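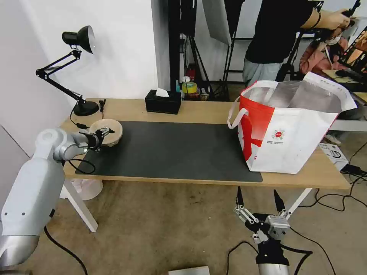 6 min read

I had been meaning to get out to Tudwood for two years, ever since my sister-in-law came back from one of their open days with a salad bowl so nice that she refused to put salad in it. This April I finally made the drive, with a thermos of coffee, a bad map printed off their website and a friend, Évan Marty, who had come along mostly for the promise of lunch.

Tudwood is a wood-turning shop and small school in what used to be a feed store on the edge of Fedoruk, a town you could drive through in the time it takes to find a radio station. The parking lot was full when we got there, so we left the car behind the church and walked back along the creek, which I would recommend even if the lot is empty. The redbuds were just starting, and you can smell the shop before you see it, a sweet, slightly peppery smell that turned out to be cherry.

Cremilda Fontes met us at the big sliding door. She has taught there for 26 years and still gets visibly excited when someone asks her what kind of wood something is, so naturally I asked her over and over again. She took our group of 6 out to the log yard first, in a light drizzle, and we stood around a stack of maple while she drew on the cut ends with a lumber crayon. Most bowls, she explained, are cut with the bark side down, so the rings make those lovely ovals in the bottom. Turn it the other way around and you get a bowl that follows the curve of the tree. I must have eaten out of wooden bowls my whole life without ever wondering which way up the tree had been!

From there we went into the roughing room, where green wood gets its first shape. It's loud and wet in there, and I mean wet: fresh maple throws out water as it spins, and the two people at the front of our group got a fine spray across their glasses. The rough bowls are left thick on purpose. They go into paper bags with a handful of their own shavings and sit on the shelves upstairs for months, where they warp into ovals and occasionally split with a crack that Cremilda says she can hear from the office. Each bag has the date and a weight penciled on it, and the weight gets crossed out and rewritten until it stops going down. Évan, who is an accountant, loved this part best of all and would have stayed up there reading bags until dark.

After lunch (more on that in a minute) came the finishing demonstration. Cremilda put a dried ash bowl back on the lathe and brought the wall down with a gouge, talking all the while about keeping the bevel rubbing and not staring at the tip of the tool. The shavings came off in ribbons as long as my arm. Then she stopped, ran a thumb around the rim, frowned, and took off a whisker more. She does the last check under a low lamp set off to the side, which throws every scratch into shadow, and she passed the bowl around so we could try it ourselves. I would have called that bowl finished. Under the lamp I could see a set of rings halfway down the inside like the grooves on a record.

For oil they use walnut or plain mineral oil, and they're relaxed about which. Her care advice was short: wash it by hand, dry it standing on edge, oil it when it looks thirsty, and keep it out of the dishwasher no matter who is coming to dinner.

Now, lunch. The Lullus bakery sets up a table in the side yard on open days, and I had a leek and potato pie that I'm still thinking about. Get in line early, as the pies were gone well before the afternoon tour. There were also plum hand pies, of which Évan had three and will tell you he had two.

The shop store is at the front, and it's small, so be patient with your elbows. Spoons and scoops are by the register, and bowls run along the back wall, with the seconds on a lower shelf. I bought a second, a shallow cherry one with a dark knot near the foot, for 70 dollars, and it lives on my kitchen table full of clementines. I left behind a big walnut one and have regretted it at least once a day.

A few practical things if you're thinking of going. Wear closed shoes, because they won't let you into the roughing room in sandals. The upstairs drying room is reached by a steep stair with a rope for a rail, and my knees had opinions about it. Tours are free, but the beginner class needs to be booked ahead, and the spring one was already full when I asked. I've put my name down for fall, and Évan says he is only coming for the pie.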